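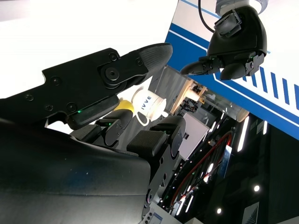

Descaling valve weeps after the second flush

I have a Bezerra two-group in a small lunch counter. After a citric acid descale the expansion valve drips into the tray whenever the boiler is at pressure. Water hardness here is 17 grains before the softener. I replaced the seal on Tuesday and it still drips. Is the spring gone, or is the seat scored?

Denise Penrose

Check the set pressure first. Fit a gauge at the group, run the pump against a blind basket, and note where the valve opens. If it opens early, turn the adjuster a quarter turn clockwise and repeat. If it drips at every setting, scale has lodged on the seat – pull the valve and inspect it under a strong light.

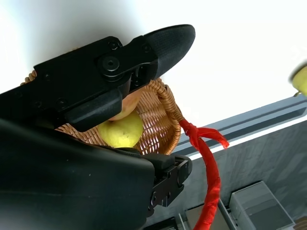 Terence Bainbridge
Moderator, 1,101 posts

Agree with the gauge. Do not sand the seat. Soak the body in fresh descaler, rinse, then wipe the seat with a cotton swab. A ring you can feel with a fingernail means a new valve body, and a third seal will not help. Isolate power and let the boiler reach zero pressure before you open anything.

Mine did this and I just put a bigger tray under it. Fine for 4 months now.

Declan Kershaw
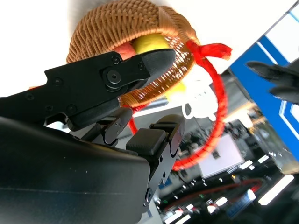 Related topics

Softener regeneration interval for hard water
Pump pressure drops when both groups are running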